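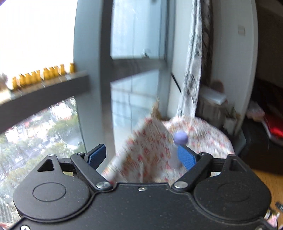 Figure 1. White fabric with small red and orange motifs, lifted near the window. A small lavender ball is in front of it.

Folding and Sorting Textiles in a Shared Room
Project report, Household Studies, second semester
Mio Minami

1. Introduction

In my student house on Zuretti Street we have one common room for laundry, ironing and mending. Many residents share it, and the clean textiles often stay there for several days in one big pile. In September I decided to study this problem for my semester project. I wanted to know how much time is needed to fold and sort the pile, and if a better order of work can make this time shorter.

I chose textiles because they are difficult to handle in a way that a book or a cup is not. A fabric has no fixed shape. When you lift it at one point, the rest follows in a different form each time. I was thinking about this already when I helped my aunt in her small sewing shop in Sikarberg, where the folding of remnants took more time than the selling.

2. The room and the materials

The work was done in the corner of the room with the large window. I prefer daylight for this task. With the ceiling lamp it is hard to see the difference between the right side and the wrong side of a printed fabric, especially when the ground color is white. Figure 1 shows such a fabric. It has a frayed brown edge, and an edge like this needs more attention than a finished hem. If you pull it too strongly, threads come out, and then the piece must be trimmed again.

The materials were divided into 4 groups:

Group A – bed linen and tablecloths
Group B – towels and kitchen cloths
Group C – printed fabric pieces for sewing, not hemmed
Group D – small things which are not textiles

Group D was not in my first plan. When I made a test round, I found that buttons, clips, balls and other small objects were between the textiles. They fall on the floor when the fabric is lifted, or they get folded inside. So I added a box for them.

3. Method

I compared two orders of work. In the first order, which I call "direct", I took a piece from the pile, folded it and put it in its group. In the second order, "lift first", I raised each piece slowly over the table, looked for small objects, found the edges, and only after this I folded it.

Each order was used in two sessions. I did all the folding alone, so the results show only my own speed. The time was measured in seconds with the timer of my phone. I did not stop the timer for small mistakes, for example when a piece had to be folded again.

The pile was not the same in every session, and this is a weakness of the project. I tried to choose a similar mixture of large and small pieces, but I could not weigh them. For the fold itself I used the method from our course book by Jaunzems: first in half along the long side, then in thirds. For Group C I rolled the pieces instead, so that the raw edge stays inside.

4. Results

The longest direct session took 1525 seconds. The shortest session with "lift first" took 813 seconds. This difference is bigger than I expected, and I do not believe that it comes only from the method. The direct session was my first one, on a Saturday evening, and I was still slow with the rolled pieces. Also there were more tablecloths in that pile.

What I noticed more clearly is the number of pieces which I had to open again. With the direct order this happened often, mostly because a small thing was inside or because the print was on the wrong side. With "lift first" it was rare. Group C was the slowest group in both orders. The thin pieces fall together when you hold them by one corner, and it helps to find two corners before moving the hand.

5. Discussion

My supervisor asked if the slow lifting is not a loss of time. For towels it probably is. They keep their shape well and small objects fall out by themselves. I would now use "lift first" only for Groups A and C, and fold the towels directly.

A second question is the place. I had a budget of 4000 yen for the project and used part of it for three boxes from the Zistska shop. The boxes were a little too low for the rolled fabrics – the upper rolls came out when I carried them. For a next project I would buy higher ones and write the name of the group on the short side, where it can be read from the door.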